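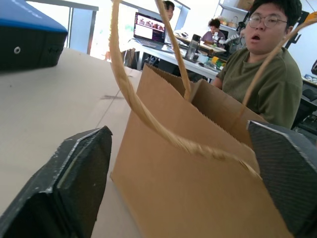
Figure 6. Paper bag task, wrist view. Fingers open on either side of the bag, twisted handles running up out of view.

4.3 Bags and other soft containers

Rigid items were the easy part. Cups, boxes, the tool tray from the Ridgeway shop list: all above the level we set for unattended use. Bags were not. We report them separately because averaging them in with the boxes hides the problem.

The kraft bag in Figure 6 is a plain one with a zigzag-cut rim and twisted paper rope handles. To a person it is barely a task. Pick it up, put it over there. For the policy it is at least three choices: take the body, take the rim, or take a handle. Each goes wrong in its own way. A body grasp presses the panels in and the bag folds. A rim grasp tears if the load is heavy. A handle grasp is the right answer most of the time and the hardest to see, a thin cord close to the camera, a lighter tan than the bag, crossing whatever happens to be behind it. In Figure 6 one handle runs right across the shirt of a man sitting at the table. The depth estimate in views like that is poor and we did not find a filter that fixed it.

We ran 2744 bag trials in all, empty and loaded. Of these 2218 ended with the bag upright at the target spot. The other 526 are failures by our count, including 369 where the bag got there but was crushed or lying on its side. Some readers will want to call those partial successes. For groceries, maybe. For a shop floor where the next station expects an open bag, no.

Hedar, the grasp planner we started from, prefers the widest flat surface it can find, so it goes for the body nearly every time. Retraining on the Ciketti handle set moved it toward the cords but made it slow. Median time per bag was around twice that of a person doing the same job without hurrying. Also it got worse on plastic bags, wich we did not expect and have not looked into properly.

Handover is a seperate matter. A bag held up by its handles swings, and the planner treats it as a still object. Closing late is fine. Closing early pinches the panel and pulls the bag out of line. We slowed the approach in May and early closes dropped, but so did throughput.

So, can the machine do bags yet. Light ones, set down on a clear table, someone nearby: yes. Carrying out the shopping in a real kitchen: not on this evidence. Loaded bags need force sensing at the fingertips that our setup lacks, and a better cue for when a handle has gone tight.

Search Jetavbridge papers Enter keyword or title Go

Related items
Folding towels with two arms: a shop-floor trial
Ciketti handle set, release notes
Hedar planner: grasp choice on thin objects
Sorting small parts at the Ridgeway line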